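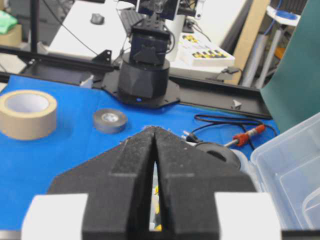
Bring back the repair counter

My toaster died in April. Lever wouldn't stay down. I took it to the hardware store in Mistville where I've bought every screw and hinge I own, and the kid at the register looked at me like I'd brought in a raccoon. They used to have a counter at the back. Lamps, toasters, vacuum belts, window screens. Now it's a rack of phone cases.

So I did what you do. Looked up the price of a new one. 50 bucks. Then called the last repair place in the county, over in Jundville, and they wanted 50 just to open it up. Fair enough, they have rent. But you see the problem.

I don't buy the idea that people got lazy. People will drive an hour to save ten dollars on tires. What changed is that fixing things got hard on purpose, or at least got hard and the folks selling the things didn't mind. Glued seams. Screws with a head no drugstore screwdriver fits. A part number that leads to a page that leads to a phone line that closes at 4 pm. My old Mokard fan came with a folded sheet showing every piece and what to order. The new one came with a safety warning in eleven languages and a sticker.

And yes, I know, the new one is quieter. Fine. It is.

Here's what I would like to see. The town pays for a repair counter, one morning a week to start, in the old Naidu building that has been sitting there with paper on the windows. We have 2,337 households. Last year the council spent 390 dollars a month on hauling away the small stuff people leave by the bins, and that's before the big spring pickup. Put that money into a bench, a decent light, and one paid person who knows wiring. Paid. Not a favor. The skill is worth something and we should act like it.

People tell me it won't work becuase nobody wants an old toaster. Maybe. I asked for names on a sheet at the library and got 417, which is more than voted on the parking meters. Some of those folks have had a lamp in the closet for years. They like the lamp! They just don't know who to hand it to.

Will it fix everything? No. Some of this stuff is junk the day it's boxed. But a kid who sees a vacuum opened up on a bench learns its not magic in there, and might open the next one herself.

The council takes comments until noon on the day of the meeting. Send one. Mine's already in, and the toaster is still on my counter, with a butter knife holding the lever down. Don't do that, by the way.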